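Swim Membership and Pool Hire at Nustness Baths

If you have been meaning to get back in the water for longer than you would care to admit, you are in very good company, and you are exactly the sort of person we had in mind when we put this membership together. Nustness Baths is a friendly, slightly old-fashioned swimming pool with a small gym upstairs, and we like to think it is the kind of place where you can turn up with a towel under your arm and be in the water ten minutes later without anybody trying to sell you a protein shake.

The Stidoren Swim Pass is our most popular membership. It covers every public swim on the timetable, the early lanes from half past six in the morning, the adult lessons on a Thursday evening and unlimited use of the steam room, which was retiled in July and is looking very smart indeed. You can freeze the pass for up to two months if you are poorly or going away, and we don't charge you for doing so. There is no joining fee either – we dropped it a while ago and have never missed it.

The main pool is 25 metres long with four lanes roped off at most times of day and the rest left open for people who would like to potter up and down at their own speed. We keep the water a touch warmer than a lot of pools do, and the regulars are very attached to it that way. There is a set of wide steps with a handrail at the shallow end, a hoist for anyone who needs it (do ring ahead so that a member of staff is free to help), and a viewing balcony where grandparents can sit in comfort.

We are often asked about food before and after swimming, and our general view is that a light meal an hour or two beforehand suits most people, with something more filling when you get home and the hunger really arrives.
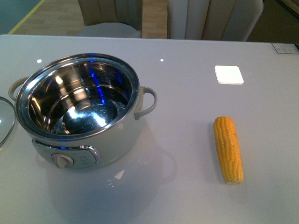
Can I bring a friend on my Swim Pass?

Each pass comes with 10 guest visits a year, and you can use them whenever you like during public swims. Your guest just needs to sign in at the desk with you and leave a phone number. Guest visits can't be used for lessons, I'm afraid, as the places are limited and usually taken up by people who have booked the whole course.

What it costs

The Swim Pass is £37 a month by direct debit, and you can cancel with one month's notice. If you would sooner pay as you go, we also sell swim cards at the desk. They don't run out after a certain date, so they are a nice choice for anybody who works shifts or whose weeks never look the same twice.

Joining takes a few minutes. Come to reception with your bank details and something with your address on it, and we will take your photograph for the card there and then. Children under eight must have an adult in the water with them, and children's passes are handled separately, so please ask for the junior leaflet.

Lockers and kit

We have 98 lockers in the changing village, including a row of tall ones for wheelchair users and for people coming straight from the office with a suit bag. They take a pound coin, which you get back. The Kubiak kickboards and pull buoys at the poolside are free to borrow, and all we ask is that they go back in the basket when you have finished. Goggles, caps and plain black costumes are for sale at the desk in most sizes.

Hiring the pool

The whole pool can be hired on weekend evenings for clubs, parties and galas. It costs £200 for the hour with two lifeguards included, and the balcony is yours for the evening. The Pratham Room next door has tables, a sink and a kettle, and can be added on if you want to lay out a bit of supper for your swimmers – you are welcome to bring your own food, hot or cold, and we only ask that glass stays away from the poolside.

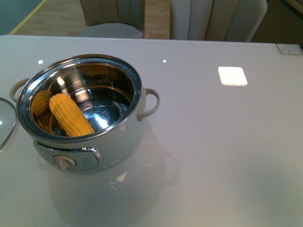 One member of the early lanes group told us she had tried three other pools before ours and that the warmer water was what persuaded her shoulder to behave itself. She now swims four mornings a week and has moved up to the medium lane.

If you would like to have a look round before deciding, just come in and ask. Weekday afternoons are the quietest, and there is nearly always somebody free to show you about.

Comments

Laneswimmer: Had the pass since spring and very pleased with it. Could the slow lane be made a double on Thursday, please? It gets ever so busy after the lesson.

Wetsocks: Do the guest visits carry over if you don't use them all?

Nustness Baths reception: Hello Wetsocks, they start afresh when your pass renews, so do use them up before then! Laneswimmer, we have passed your note on to the poolside team.

Contact us at reception or by telephone during opening hours | © Nustness Baths | Back to top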